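Military history | Reading time: 3 min

3. The withdrawal from Kestier

By August the garrison at Kestier held only the eastern bank. Charvát had lost almost 800 men to fever, and the road to Burnex was open for supply only at night. His orders were to hold until relieved – no relief was sent.

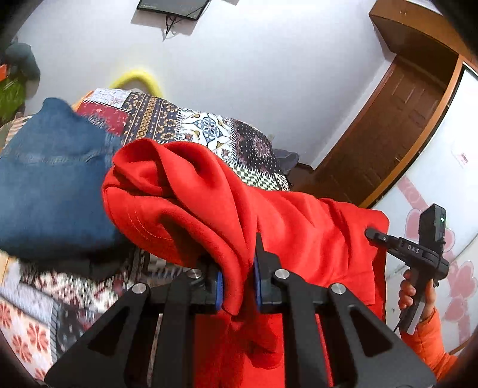
Figure 3. Red garment held between two blue gripping pads.

Michalík argues that the decision to leave was made in the field. The surviving order book supports this. It lists 88 wagons, most of them for the wounded, and gives the ferry at Cultari as the crossing point. The guns were to go last.

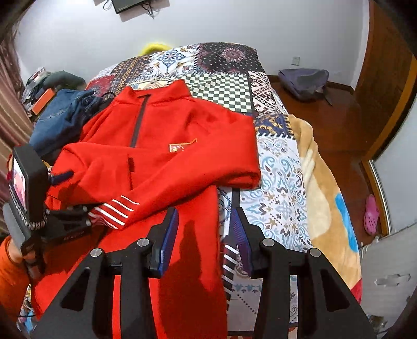
The crossing took four nights. The rear guard kept fires burning in the old lines and fired at the usual hours, and the besiegers did not advance until the ferry had been cut loose. Two guns were left in the mud on the near bank. 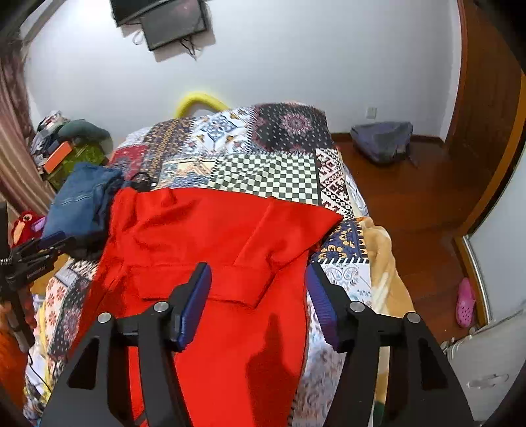
Why was there no pursuit?

The besiegers had few boats and were short of fodder. Their commander also believed that a second force was marching from Burnex, a report that the letters he wrote that month repeat several times.

Contact the editors | © Štěpánka Michalík | Back to top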